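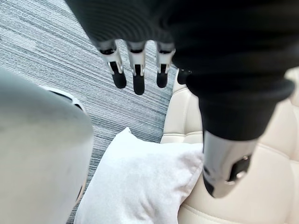 Figure 6.1 Fingers above a soft pillow on a tufted leather chair.

Textbooks > Working Around Robots > Part Two > Chapter 6

Chapter 6: The Pillow Job, or How a Soft Thing Caused a Hard Stop

41 shares | 7 comments

I used to think that the dull jobs were the safe ones. Give me a welding cell or a big palletiser and I'd be on my best behaviour, standing behind the line with my hands in my pockets. Give me two arms tidying a sitting room and I'd wander right up to them with a mug of tea. I've stopped doing that, and this chapter is mostly the story of why.

The job was tidying soft furnishings. Pick up a pillow, put it back on the seat, move to the next one. We had been at it for weeks in the lounge at Castellanos, running a control program called Willirel, and by July we'd got so used to it working that we'd more or less stopped watching. It was a Friday, late in the afternoon, and I was thinking about my train.

What happened took less time than it takes to read this sentence. The two grippers closed on a pillow, one from each side, and lifted. Halfway up, the pillow slid out and dropped. The arms should have noticed and stopped. They carried on squeezing inwards, looking for a pillow that had already gone, until the two sets of fingers met in the middle and began pushing against each other. There was a horrible creak (I can still hear it!) and then one arm tripped its overload limit and froze. The other one didn't freeze. It had just lost the thing it was pushing against, so it swung sideways across the gap where, a minute earlier, I had been crouching to pick fluff off the rug.

I wasn't hurt. We did bend a fingertip bracket, and I missed my train.

6.1 What we thought had gone wrong

My first guess was worn finger pads, and I was very sure of myself. Pads go shiny, shiny pads slip, things fall. I swapped the lot, ran the job again, and felt clever for 15 minutes until it dropped another pillow and did exactly the same thing. We had a slower speed set by then, so this time it only groaned at us.

The trouble with my guess was that it answered the wrong question. A robot that handles soft things is going to drop some of them. Pillows sag, they twist, and the bit you're holding turns out to be mostly air. If your safety plan depends on nothing ever being dropped, you haven't really got a plan. So I put the pads away and went looking for the reason the arms hadn't noticed.

It was in the log, plain as day. Willirel decided whether it was holding something by looking at finger force. Any reading above 20 on its scale meant "holding". An empty gripper reads nearly nothing, so that sounds perfectly sensible, and with one arm it is. With two arms squeezing the same object, each arm feels the other one through the filling. Once the pillow had gone and the fingers touched, each arm felt the other directly. The force went up. The program read this as a lovely firm grip and kept going.

Read that again if you need to, I had to. The two arms were each telling the program that everything was fine, and their evidence for it was the collision.

The second fault was worse, and it had been sitting there since the first day. Each arm had its own overload limit, set at 200 by whoever unpacked it, and each limit stopped its own arm and nothing else. There was no line of code, and no wire either, that said "if your partner stops, you stop". I had tested both limits myself. I had tested them one at a time, ticked both boxes, and gone to lunch.

6.2 Doing the job again, slowly

We built the failure back up on purpose. I'd recommend this to anybody, provided you do it with the speed right down, nobody inside the marked area and one person doing nothing except holding the stop button. Pillow on the rug against the front of the sofa, a gripper brought in on each side, then close, lift and wait for it to go wrong. The approach is the part I'd like you to study. At that point every reading is healthy and there is nothing for an alarm to catch, but you can already see that if you took the pillow away, the two sets of fingers would have only each other to find.
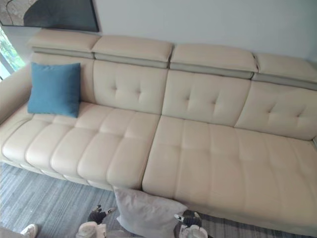
6.3 What we changed

The fixes were boring, and I mean that as praise.

First, the arms now stop together. We took the idea from the Adavano manual, which treats any pair of arms sharing a load as one machine for stopping purposes. One trips, both stop, and neither moves again until a person has walked over, had a look and pressed reset.

Next, the program checks the gap between the two grippers as well as the force. A pillow can be squashed, but only so far. If the gap gets smaller than a fully squashed pillow could possibly be, then whatever the fingers are pressing on, it's not the pillow. This check cost us 2 lines of code. I've had longer shopping lists.

Last, we moved the floor tape. Our old marked area covered where the arms went when they were behaving. The new one covers everywhere they can reach, which annoyed everyone, me included, as it swallowed the only handy place to stand.

6.4 Before you read on

The rest of this chapter goes through grip sensing, shared stops and marked areas in that order, with the sums kept to the end. If your own kit came with the Trilletti starter sheets, dig out the page on load limits now and keep it next to you, as I'll be using the same layout for the worked cases.

Have a go at these first. Don't worry about getting them perfect - a few scribbled lines will do, and we come back to all of them in 6.9.

- Write down how your robot decides that it is holding something. Then write down one other thing that would give the same reading.
- Find every stop and limit on your machine. For each one, note what keeps moving after it trips.
- Sketch the floor round the robot and shade in the places where you usually stand.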